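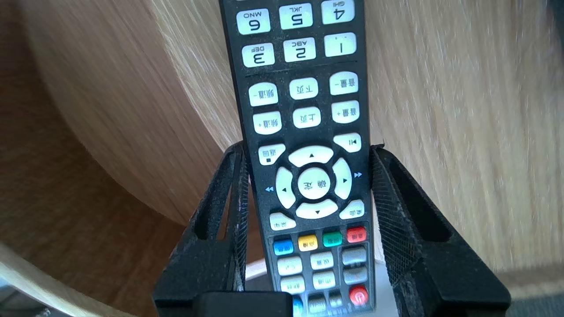

Hernalix estimates the in-hand pose of a grasped object from one wrist camera frame and writes the result as an annotation next to the episode. It expects the object between two parallel fingers and returns a planar rotation, a tilt and a confidence value. Remote controls are the hardest class in the Isbridge split, as the outline is close to symmetric end to end and the silhouette alone does not say which end is up. With the remote upside down in the grip, the number keys come first at the top of the view and the red power key sits near the bottom, so the key layout settles the 180-degree ambiguity. The orientation head is trained on layout features and does not read the labels, Chinese or otherwise.

Contents

The Isbridge split holds 3000 frames. Of these, 2738 carry a pose label and the remainder are marked `unlabeled`. Do not treat unlabeled frames as negatives. Labels use the camera frame convention, x right, y down, z forward.

Usage

`hernalix annotate --in episodes/ --out poses/ --rate 33`

`--rate` is in milliseconds between processed frames. `--flip-check off` skips the orientation head and returns the raw silhouette fit. Output is one JSON file per episode, with keys `rot`, `tilt`, `conf` and `flip`.

Known issues

- Fingers covering both long sides of an object bias `tilt` toward zero.
- Strong wood grain behind the object can pull the edge fit. Mask the background first if `conf` drops.
- Episodes shorter than 100 frames are skipped without a warning.
- The Chauvin planner reads `rot` in radians. Versions before the May release wrote degrees.

Changes

August 2021: orientation head split from the main model; `flip` key added.

Filed under: Perception / Datasets / Manipulation

2 comments · 6 shares

© Bristdale | Contact | Back to top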